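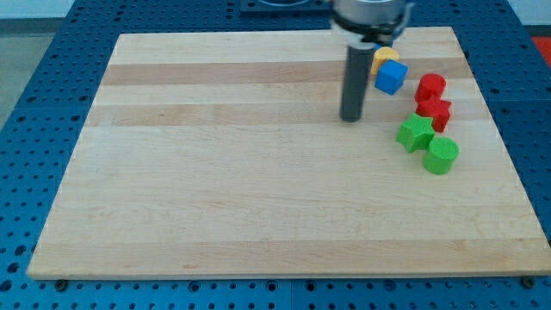

**nneka_o** (McAlister robotics club)
We're stuck on the sorting task for the June meet. Our group has to push blocks out of a cluster and into separate piles by color, using one straight finger and no grasping. The two star shapes are the worst part. With the red star touching the red cylinder and the green one right beside it, any push from the finger moves more than one piece. We've done 30 runs and only 4 ended with every color apart. Code is plain Python on top of the Tutora planner.

**tobi_yusuf**
What's your push length? We had the same trouble until we went to short pushes and took a new reading after each one.

**nneka_o**
One long push per block, straight toward the open side of the board.

**tobi_yusuf**
That's your problem. Go short.

**garba_b**
I don't agree. Short pushes ran us past the time limit. You get 700 seconds and we were still working on the second color at the end. I'd keep the long push and change the order. Take the outside cylinder first, then the star next to it.

**tobi_yusuf**
Cylinders roll if they tip over. I wouldn't start with one.

**garba_b**
Ours haven't tipped. Keep the finger low.

**jamila.w**
Check rule 309 before you change anything. The finger can't touch the board, so "low" only goes so far.

**nneka_o**
OK, I missed that one. I'll try the outside cylinder first with the long push, then short pushes for the stars only. Ebere has the lab until 6 so we can get a few runs in.

**tobi_yusuf**
Post the times for both if you can.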